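Guides > Fakir hand-held gripper > 4. Preparing to record
Reading time: 3 min

4.1 Checking the gripper

Carry out these checks at the start of each session, before the Fakir is paired with the Idach logger.

1. Look down on the housing from the handle side. The two black foam fingertip pads should face each other and form a V with a narrow gap between them.
2. Press each pad at its base. Replace any pad that moves.
3. Wipe the lens with the dry cloth supplied. Do not use solvent on the housing.

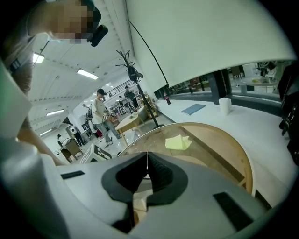
Fudus Technical Documentation

4. Open and close the fingers 20 times. The travel should be even – stop if you feel a catch.

Note: The black rim at the edges of the camera view is normal for this lens and must not be cropped.

4.2 Working with a pair

1. Sit or stand facing the work area and take one gripper in each hand.
2. Hold both grippers above the lap, fingers pointing forward and up.
3. Check that the light on top of each marker cube is green.
4. Keep still for 30 seconds while Idach stores the start position.
5. Begin the task. Keep hands and sleeves clear of the printed faces of the cubes.

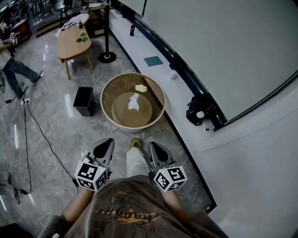
Fig. 4-2. Seated position, one gripper in each hand.

Caution: Route cables away from the operator's feet. Do not lift a gripper by its marker cube.

Note: Pads last for some 2,000 closures. Spare pads are listed under Fistov accessories in section 9.

Text: Elibariki Makori. Revised 2022-05-20.

© Fudus | Contact support | Back to top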